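Plundside Cannery Museum, visited 23 June 2020

The museum is in the old packing shed at the end of Wharf Road, 19 km out of town. The turnoff is easy to miss if you come from the south. Parking is free, but the gravel lot is rough and I wouldn't take a low car over the far end of it. Entry was $7, paid at a window that used to be the pay office.

You start in the boiler room and follow yellow lines on the floor. The boiler is original and was built by Ahuja, a local foundry that closed long before the cannery did. After that comes the filling hall, with a line of benches and a seaming machine that still turns over by hand. Our guide ran it through a few cycles with empty tins. It was louder than I expected, and this was one machine in a hall that once had a full row of them. At its busiest the cannery had 129 people on the books, most of them only for the season, which peaked in September.

Upstairs are the labels. I spent the longest here. The early ones were printed on stone and the colours have held up well, mostly reds and a deep green. Later labels were done by an outside printer, Oltix, and look much flatter.
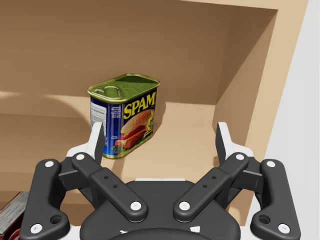 The last room covers canned meat and what people cooked with it - fritters, hash, cold slices with beetroot. There is a rack of recipe leaflets you can take home. I took 2 and have tried the fritters, which needed more onion.

The café is small and closes at three. Soup was fine, coffee was weak. Allow around two hours for the whole visit, a bit more if you read everything. The upstairs rooms are reached by stairs only, so ring ahead if that is a problem.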